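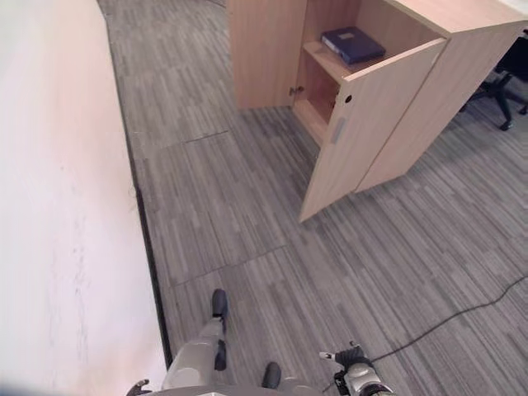
Vaswood Shared Workshop > Walking Robot Group > Build log

khong_thoa
December 3, 2022
Head camera is on the new mount. The view reaches from the feet up to the cabinet with the door open and the binder on the shelf. My problem is the tilt. With the head this far down I get the floor and the hands but lose anything higher up. Thinking of printing a 5 degree wedge.

mostix
I'd leave it. You want the feet in view while you tune the walk. Carpet tiles changed our step timing in August and we only caught it on video.

khong_thoa
Walk is fine now. I want it to take the binder off the shelf, and for that I need more of the cabinet.

hegyi42
Don't print a wedge. Put a servo in the neck. You will want 2 angles and then 4.

mostix
A servo up there adds weight and one more thing to calibrate. Disagree.

hegyi42
It's a small servo. I've run one since August with no trouble.

rindari
Whatever you pick, move the black cable before the next run. It's on the carpet right by the right hand. Also the door swings out toward the robot, so plan the approach from the open side or it will clip the corner.

khong_thoa
Will move the cable. Printing the wedge first, it's cheap. Hegyi, which servo?

hegyi42
Will look up the part number tonight.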